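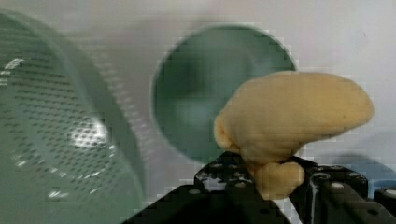
5.3 Failures of the release check

Most of the failures in our second series came from one place in the program: the check that decides whether the gripper has let go of an object. We treat it separately because it affects safety as well as the success rate, and because we missed it for some time.

The task is simple. The arm picks up a soft toy food item, moves it over a bowl, opens the fingers and backs away. Figure 4 shows the wrist camera view with a toy mushroom held by the stem over part of the bowl, and a perforated colander close by on the left. The release check uses finger position only. If the fingers report that they have opened past a set width, the program marks the object as placed and starts the next move.

We ran 251 trials with the Bodov finger set. In the failed trials that we could trace, the fingers opened as commanded but the object stayed with one of them. Soft items with a narrow part below a wider part were the worst. When they were squeezed, the narrow part bulged around the edge of a finger, and it kept hold there after the other finger had moved off. The program then carried the item away from the bowl at full travel speed.

Two things made this worse. First, the wrist camera was not used at all after the grasp, although the hanging object was plain to see in the recorded video. Second, the contact limit was turned off for 1000 ms after each release. This setting had been copied from an older program at the Stulircombe lab, where the fingers were heavier and their opening jolt used to trip the limit. With the lighter fingers there was no need for it, and during that time the arm would not stop if it hit something.

The fault came to light on 2022-02-24, when the arm pulled back with an item still stuck to a finger and knocked the colander off the work surface. The arm did not stop. Vilhjálmur Ásgeirsdóttir pressed the emergency button. There was no injury, but the operator's hand had been inside the work area less than a minute before, and we stopped all trials until the log had been read.

We made three changes. The contact limit now stays on through the whole cycle. The first part of the retreat is slowed to 120 mm/s. After opening, the program compares a wrist camera picture with one taken with the fingers empty, and if they differ too much it closes, opens again and then waits for the operator.

The camera check has its own weak point — a bowl close in color to the item can hide a small piece that is still attached. We kept the slow retreat for this reason. The Vestergaard controller used in the Zemside trials does not allow the same change to the contact limit, so those results are reported separately in Section 5.4.

Figure 4. Wrist camera view during a trial. The gripper holds the toy mushroom by its stem, with the bowl behind it and the colander at left.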